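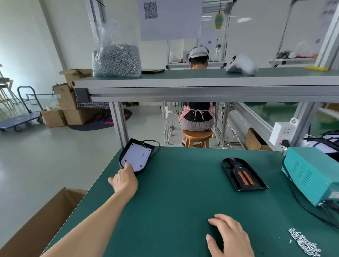 Figure 6.1 A housing with its circuit board, an empty housing, and loose screws on an assembly bench.

Chapter 6
From Camera Views to Task States

In Chapter 5 we built a detector that gives a name and a position to each part on a bench. A planner needs more than this. It must know which step of the work is open and which action is allowed next. In this chapter we write the software layer that stands between the detector and the planner, and we call it the state estimator.

Our running project is the Brandunero tool set, in its Orngate release. The data set for the exercises holds 2,205 short clips of lamp assembly. After the checks of Section 6.4, 1,956 clips remain for training and testing. Each clip is stored with 100 time steps, so you can compare your results directly with the tables.

A state is a small record. It has a slot for every part, a slot for each hand, and a slot for the tool. The difficulty is that many parts look nearly the same - a row of similar frames can easily confuse a tracker which uses only shape. We therefore keep an identity for each part as long as the evidence supports it, and we let the estimator answer "unknown" when it does not.

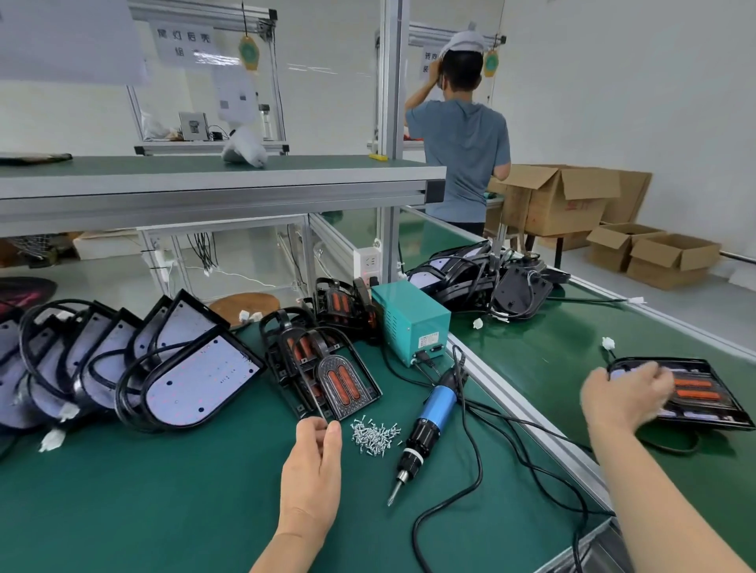
6.1 Slots, Contacts and Doubt

The state record in Orngate is updated by rules and by a learned model together. The rules are simple and run first. One of them says that a tool slot may point to only one part at a time. When both hands are on the screwdriver and its tip points down into an oval housing, the rule ties the tool to that housing and leaves the D-shaped panels standing at the left untouched. The learned model, named Kuruc, then gives a probability to each possible step. It must not mark a screw as fastened from a single view, so this slot stays "unknown" until later views are read.
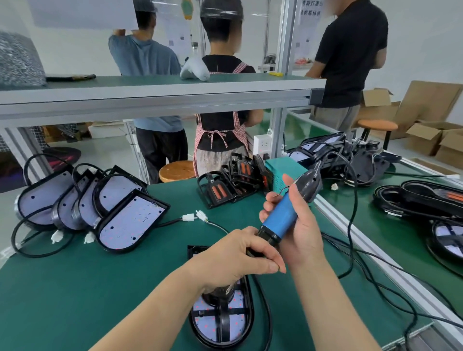

The planner, Arness, reads the state record and never the pixels. This separation makes testing easier, but it also means that a wrong slot leads to a wrong plan. Suppose the detector joins the cables on the bench with the white connectors lying among them and reports one object. Arness would then reserve one grasp where several are needed. In Section 6.2 we define the record in code, and in Section 6.3 we add the update rules one by one. Readers who skipped Chapter 5 should first install the detector and run its test script.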